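The case against the case

02/10/2020

I have never been convinced by phone cases. You pay a lot of money for something slim and then you dress it in a plastic raincoat for the whole of its life. So when Mei Kasprzak told me, for the third time, that I was mad to carry mine around bare, I bought one mainly to be able to say I'd tried it.

The shop in Plondstead had a whole wall of them. The man behind the counter recommended a clear one, and when I asked what made it better than the clear one hanging next to it for half the price, he said it was "military". I asked which military. He went to serve somebody else.

I bought the cheaper one. The packet promised 1000 drops, and I'd like to know who sat there and dropped it, and on to what. Carpet? The packet also said it would never discolour. Roscoe Dunleavy has had clear cases for years and every one of them has gone the colour of weak tea by spring, so I give that promise until Easter. Mine has a bluish-green cast to begin with, so perhaps it will go through pond on the way.

I will be fair about the cutouts, which is where cheap cases usually go wrong. My sister-in-law had one where you needed a fingernail to turn the volume down, and she doesn't have fingernails, she has a job in a kitchen. On this one the side openings are long ovals with a raised rim, and you can find the buttons by feel in a coat pocket. Further along there's the slot that looks like the SIM tray, and below that the little cluster of holes, with their own rounded opening.
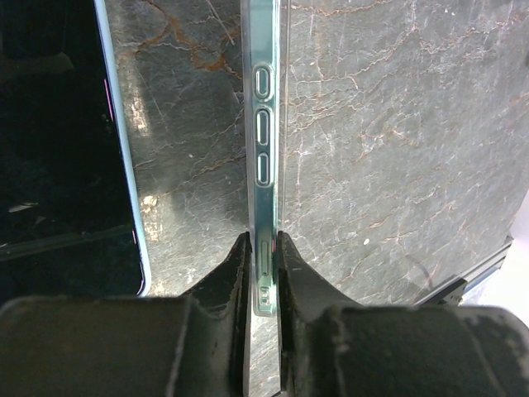 What I'm less sure about is the rim itself. Everything raised collects fluff, and I had fluff in there by the second evening. Ruby-Lee Merrick swears by a dry toothbrush. Liudmyla takes hers off every Sunday-lunch washing-up and does it in the sink with the forks, which seems a lot of housekeeping for a thing that was supposed to save me trouble – and getting it off at all takes a thumb stronger than mine.

Does it protect anything? I couldn't tell you. I haven't dropped the phone since, but I hadn't dropped it for 118 days before that either (I looked up the receipt). Mei says that's not how it works. The case people would say the same, I expect.

It's staying on for now, mostly for want of the strength to remove it. If it turns yellow I shall be taking it back to Plondstead with the packet, which I've kept.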